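Robots at Work: How Jobs Change at the Trallby Food Hall
A page for young readers from the Trallby Learning Office

A robot is a machine that can sense what is near it and then move to do a job.
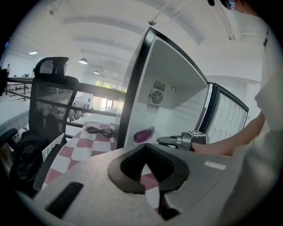
At Trallby, 40 people pack food boxes for schools. Until June, every piece of fruit was picked up by a worker and put in a box. Now a robot named Isness does part of that job. It can move almost 200 pieces of fruit in an hour.

How does a robot learn to pick up a plum? People show it. They use a gripper, a tool with two fingers that open and close, and they do the same small task many times. A computer studies each try. Isness learned from 3000 tries.

What changes for the workers? Some now teach the robot or check its work. Others look after the machines. Lifting and reaching all day can make arms sore, and workers at Trallby now do less of it. They also had to learn new skills, and some found this hard at first. The hall gave them paid time to practice.

People still make the important choices. A worker decides if fruit is good enough to eat – and any worker may press the red button to stop the robot.

Words to know
Automation: using machines to do a task that people used to do.
Gripper: the part of a robot that holds things.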